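Trurkusora Community Help
Handheld capture > Home setups

Paper cup task, how messy can the room be and do I reset the cups the same way every time

posted by sezer_hall_desk
March 2024

Hi all, first batch for me so sorry if this is covered somewhere, I searched and mostly found kitchen stuff.

Doing the cup task with a handheld gripper. Stand the fallen ones up, one at a time, then stop. Working at home on a square table with a patterned cloth on it, chairs left where they normally live. I've got 18 episodes done and before I do the rest I want to know if I'm wasting my time.

Start of one of them, red cup standing, three white ones over:

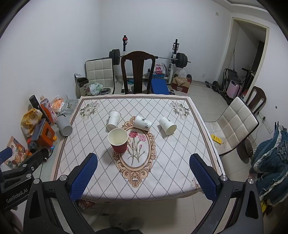
What I'm not sure of

1. The room. There's gym stuff behind the table, toys, bags, a scooter by the door, all of it. Do I clear it out? The task card says "natural home environment" but the sample clips on the Clurnthorpe page are all super clean, so which is it.

2. The cloth. It's got a big oval with flowers in the middle and I keep wondering if that messes things up. The cups are mostly white and so is a lot of the cloth. I have a plain brown one I could swap in.

3. Resets. I've been trying to put the cups back in the same spots every time. Takes forever and I never get it exact. Is that even right? I started marking spots in pencil and then felt silly.

4. If I knock a cup further away while going for it, is the whole episode dead? This happens to me a lot. The paper ones weigh nothing and slide.

Checklist says 11 things and none of them is this. Thanks in advance, want to get going again tonight if possible

foltdale_nights

Quick one, on my phone.

Leave the room alone. Really. The clean samples are old, from before they changed the card. I did my first set in a tidied up room and got asked to redo half of it in a normal one. Chairs, bags, toys, all fine. What they don't want is stuff ON the table in the way of the cups, or things that move by themselves. TV on, fan blowing a curtain, cat.

Cloth is fine too. Dont swap it halfway though. Finish the batch on one cloth, then if you have a plain one do another batch on that and write it in the notes field. White on white is harder and that's a good thing for them, they have loads of dark table clips already.

Resets – NO, don't use marks. You want the cups somewhere different each time. If they're always in the same place the model just learns the places.

Knocked cup, keep going. Go after it, pick it up, finish.

two_fingers_up

Mostly agree with the above but a couple things need fixing, because "somewhere different each time" gets people in trouble. I had a batch bounced over it.

Different each time, yes. But not random throwing. I used to just toss the cups and more than once one ended up half off the table, and then you're standing at a weird angle trying to reach it and the whole clip looks strange. Keep them all within easy reach. What I do now, between episodes, with recording OFF:

Change which way the open end faces. Some toward you, some away, some sideways. This matters more than where the cup is. A cup with its mouth toward you wants a different grab from one facing away, and beginners do 50 clips of the same easy one.

Change how many are down. Sometimes three down, sometimes two, sometimes one. Short episodes are fine. A one-cup episode is still an episode.

Move the standing cup too. People forget that one. If the red one is always front and center that's a pattern as well.

Every few episodes put two cups close together, so the fingers have to go in beside something. Annoying, you'll knock the neighbor over now and then. Stand it back up and carry on.

Same kind of table, this is the sort of spread I mean when there are only two left to do:
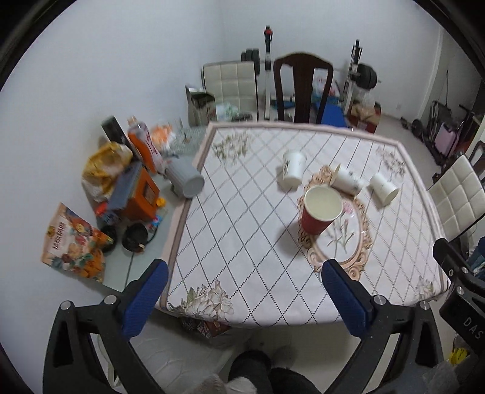

With two down like that I take the nearer one first if I can get at it, but I don't make it a rule. Do the far one first in some of them. Same deal as the positions, if the order never changes then the order is what gets learned.

On the knocked cup thing. Yes keep going, recoveries are useful, I think they even want more of them. But there's a limit. If the cup goes on the floor, stop, delete, start over. Don't bend down and get it with the gripper, the view swings all over and reviewers will fail it. And if you need more than three tries at one cup I'd drop that episode. Not an official number, just what has passed for me.

Also don't fake the mistakes. I tried it, knocked some over on purpose to get "recoveries", and it looks fake, you can see the hand decide to do it.

How to stand one up without it sliding, since you said that's a problem: come in low, open wider than you think, close slow until it just stops moving, THEN lift a tiny bit and turn the wrist. Most slides come from turning while the cup is still pressed on the cloth. And don't squeeze. Paper cups go oval and then they wobble when you let go. If one has a crease in the rim take it out and use a new one, or keep it for its own set and say so in the notes.

Before the next batch, check the pads. Wipe them. Mine pick up lint from the cloth and after a while they don't hold as well. Also pull the cloth flat between episodes, it creeps toward you a bit every time you drag a cup and by the end of an evening there's a fold.

Your 18: I wouldn't throw them out. Upload, put "similar start positions" in the notes. Worst case they count some and not others. Mine from that bounced batch were partly kept.

rel_700

I just do what the app tells me, 700 episodes and never had a problem. Lighting matters more than any of this imo. Turn the light on

sezer_hall_desk

ok great, this helps a lot. Rubbing out the pencil marks now lol. Hadn't thought about the open end at all, pretty sure nearly all of mine face the same way.

One more if anyone's still here – do I say in the notes which cups have a print on them or does that not matter?

two_fingers_up

Doesn't matter, they can see it. Mix of printed and plain is good. Only note things that changed in the middle of a batch – new cups, new cloth, somebody moved a lamp. I did a set in October where I switched cup size halfway and forgot to write it down and had to go back through all of it by hand.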